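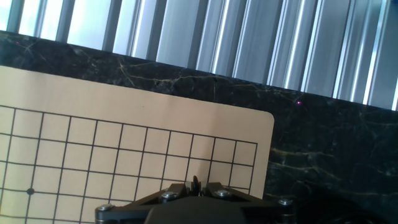

Seven Nights With a Feeder That Talks Back

Aug 28, 2022

Two cats, one kitchen, one of them on a diet. Anybody who has tried this knows how it goes. The skinny one grazes, the fat one hoovers, and by 5 a.m. someone is sitting on your face.

So, the Metitden. Automatic feeder, reads the chip in your cat's neck, opens for the right cat and stays shut for the wrong one. Made by Sunix, who until last year mostly did aquarium pumps. I had one for a week on loan and then kept it longer than I was supposed to. Sorry, Sunix.

Setup

Took me 26 minutes, and six of those were looking for the D batteries. You hold the feeder near the cat, or the cat near the feeder, and wait for a beep. My older girl beeped first try. The big boy has his chip down by the shoulder and I had to sort of wear him like a scarf. Then the app, then the wifi, then the app again becuase it forgot the wifi.

Hopper holds enough dry food for about 57 meals at our portion size. Smaller kibble only. The dental stuff with the big round pieces jams it, and it jams loud.

The lid problem

First two nights the lid scared her. It isn't noisy, more of a sigh, but it moves toward the cat when it opens, and she's a cat who leaves the room when you unfold a newspaper. There's a training mode that keeps it open and closes it a little more each day. Use it. I skipped it, went back, started over. By night five she was eating with the lid at half.

He figured it out faster. Meaning he figured out that if he stands right behind her while she eats, the thing reads her chip and he can shove in from the side. Sunix sells a clip-on hood for this. Should be in the box, in my opinion. With the hood on he got nothing, and he yelled about it untill breakfast.

What about the other ones

The Plutatel is cheaper and has no chip reader, just a timer and a bowl that turns. Fine for one cat. Useless here. I had one two years ago and he learned to spin the bowl with his paw.

The Cervantes is the fancy one. Ceramic dish, quiet motor, a scale built in, and it takes wet food with an ice pack underneath. Lovely thing. Also $1,299, for a cat dish. The scale is good, I'll give it that, and if your vet wants daily numbers for a sick cat maybe you can talk yourself into it. I couldn't.

The vet visit

Went in January for his shots and got the talk. Went back after the feeder had been running a while and he's down a bit. Not a lot. Vet was pleased, said keep going, said slower is safer with cats anyway. She's holding steady, coat looks better, though that could be the new food.

Gripes

The app sends an alert every time a cat walks past. Turn that off day one. The dish has a seam under the rim that collects crumbs and needs a toothbrush. Power cord is short. And the portion dial goes in jumps, so you can't split the difference between too little and slightly too much.

Would I buy it? Yes, with the hood. Get two if both cats are pushy, one on each side of the kitchen, far apart.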